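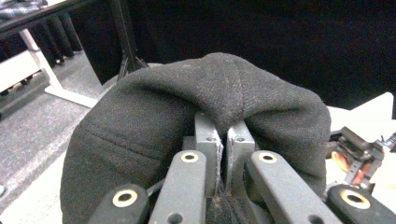 Seltus estimates grasp closure on soft goods from wrist-view frames alone, with no force or tactile input. The target quantity is the pinch state of the two finger pads: open, contact, or closed on material. Knit items are the hard case. With dark knit bunched up between the pads, the only direct evidence of closure is the narrow vertical gap where the fabric is squeezed into a thin fold, and pale fibers along the inner pad edges blur that line further.

## Contents

- 1954 labeled frames, 401 held out for test
- Pinch state per frame, plus a fold mask where fabric is between the pads
- Label guide, revised Aug 14, 2024

## Method

The baseline (`gindemness-base`) crops a fixed window over the pads and classifies it with a small convolutional network. The second model adds a fold mask head and takes 8 consecutive frames as input. Both train for 60 epochs.

Open-state frames are labeled from the pads only. Objects elsewhere on the table do not affect the label, even when they are fabric.
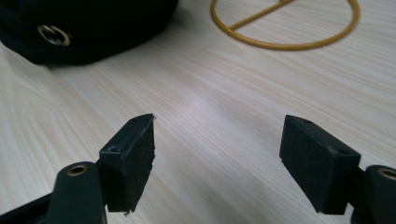

The crop window is wide enough to keep both inner pad faces in view at full opening. Narrower windows lost one face and pushed open frames into the contact class.

## Known issues

- Lint on the pads is sometimes masked as fold. Do not clean it out of the labels by hand — rerun `chiriac-mask` with the lint flag set.
- Contact and closed are hard to separate on thick knit. Treat per-class scores on these two with care.
- Dark fabric against a dark background gives ragged mask edges.

Label questions go to Ji-hoon Ryu.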